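4. Collecting the Driving Demonstrations

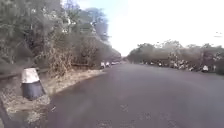
Figure 3. Road segment with no visible lane markings. A marker stone stands on the left verge; two-wheelers and people line the right shoulder farther on.

4.1 Task and setting

The task in this section is plain road following at low speed. The vehicle is given a stretch of road and a direction, and it has to stay on the pavement, keep a reasonable distance from whatever is at the side, and stop when it should not go on. It is not given a map of the lanes. On most of the roads in our set there are no lanes to map, and the one in Figure 3 is typical: smooth gray asphalt, a ragged edge of dry earth on the left, a narrow dusty shoulder on the right, and no paint. A person driving such a road settles on a line without thinking much about it. We wanted to record that line and see how much of it a policy could pick up.

All demonstrations were given by remote control. An operator at the driving desk watched the forward view and steered the Clirketti vehicle with a wheel and two pedals. Nobody sat in the driver's seat, but a safety rider sat behind it with a cutoff switch. The desk was a Prurkholm unit with its original wheel and a replacement pedal set. Commands went through the Softić link layer, which stamps each one at the desk and again at the vehicle. We kept both stamps. The difference between them turned out to matter for the training described in Section 5.

We also tried the other obvious way of showing the task, with a driver in the seat and the steering column logged directly. Those runs are smoother. They are also harder to use, for two reasons. The driver in the seat sees to both sides and feels the surface through the wheel, and the policy has neither. When a seated driver eased left to avoid rough pavement, the image often gave no sign of it, and the policy was asked to learn a steering move with no visible cause. The remote operator works from nearly the same information as the policy, and so the moves in the remote runs can mostly be explained from the picture. We use the seated runs only for the comparison in Section 6.

4.2 Operators and practice

Three operators gave the demonstrations. Razia Janjua drove the largest share and wrote the operator instructions. Each operator practiced on the closed loop at Sullville before driving any recorded run, and practice ended when the operator could complete 12 laps in a row without the safety rider touching the switch. One operator reached this on the first day. Another needed most of a week, mainly due to a habit of oversteering when the link slowed down.

The instructions were short. Operators were told to drive as they would drive a car of the same size, to keep the speed under 30 km/h, and to leave the pavement only to avoid a collision. They were told not to aim for the middle of the road. An early version of the instructions did ask for the middle, and the resulting data was not useful. Operators spent their attention on centering and made a constant stream of small corrections, and they held the center even past parked vehicles, where a normal driver would move over. We dropped that rule in August and did not keep the runs made under it.

4.3 What counts as a demonstration

A run was cut into segments, and a segment was kept if it contained one continuous stretch of driving with no cutoff, no link warning, and no conversation between the operator and the safety rider about what to do next. The last condition was added after we listened to the audio. In several segments the rider told the operator about something that could not yet be made out on the desk display, and the operator slowed down in response. From the point of view of the policy this is a stop with no reason. Such segments were moved to a separate folder and were not used for training.

Segments with mistakes were kept when the operator recovered without help. If the vehicle drifted toward the verge and the operator brought it back, both the drift and the return stayed in the recording, but only the return was used as a target for steering. The drift was marked by hand and masked. This marking was slow work. It took longer than any other part of the annotation, and the two annotators did not always agree on where a drift began. Where they disagreed we used the earlier point, which masks more of the drift and gives up a little good driving along with it.

4.4 Labels for the roadside

The steering and pedal records come for free with remote driving. The reasons behind them do not. For a subset of segments we asked annotators to mark what was at the roadside at the time of each clear change in steering or speed. The labels were kept coarse: fixed object, parked vehicle, person, other, or none. The annotation rules were frozen on Nov 2, 2021, and later changes were limited to spelling.

The segment in Figure 3 shows why coarse labels were needed. The marker stone in the left foreground, white above and black below, is easy to label as a fixed object. The low rail behind it is thin and partly hidden by grass and shrubs, but it is also a fixed object and caused little trouble. The row on the right is another matter. Motorcycles, scooters and people in light clothing run together at that distance, and apart from the white two-wheeler at the near end it is difficult to say where one vehicle stops and the next begins. Annotators who were asked to outline each one gave very different answers. Asked only whether the row contained parked vehicles, people, or both, they gave the same answer every time.

The left side farther up the road has a similar problem on a smaller scale. Two small white shapes stand at the edge of the asphalt, short of a white car. They may be people on foot or riders on two-wheelers. The rule for such cases was to use the label that called for more care, so both shapes were entered as persons. We did not ask annotators to look ahead in the recording and correct the label once the vehicle had come closer. The operator had to act on what could be seen at that moment, and the label was meant to describe the same moment.

4.5 Differences between operators

The operators agreed well on open road. With nothing near the pavement they drove similar lines, and the spread between them was smaller than the spread within one operator's own repeated runs. They differed most when both sides were occupied at different distances. One would move early and hold a straight path between the two. Another would stay put, pass the first side, and then shift over for the second. Both ways are safe at this speed, and we had no grounds for calling either one wrong.

Averaging the two, however, gives a third path that neither operator drove. It moves part of the way over, too late for the first style and too early for the second. A policy trained on the pooled data with a plain regression loss did this on 11 of the held-out segments. We therefore record the operator's identity with every segment and give it to the policy as an input during training. At test time the input is fixed to one operator for the whole run. Changing it during a run is possible but produced a visible swerve on the practice loop, and we did not try it elsewhere.

4.6 Delay

Remote driving has a delay that driving from the seat does not. The operator sees the road slightly late, and the command reaches the vehicle later still. Operators learn to steer ahead of what they see, and they do it well enough that they stop noticing it. If the recorded command is paired with the image taken at the vehicle when the command arrived, the operator seems to be reacting slowly. If it is paired with the image that was on the desk display when the wheel was turned, the reaction looks right but the vehicle has already moved on.

We paired commands with the displayed image and trained the policy on those pairs. The remaining shift was handled by having the policy predict a short sequence of commands and applying the ones that matched the measured delay. On straight road the choice of pairing made little difference. It made a large one near the ends of curves, where a late return of the wheel carried the vehicle toward the outer verge. The delay was not constant across runs, and segments in which it changed sharply were left out of the training set and kept for the tests in Section 6.3.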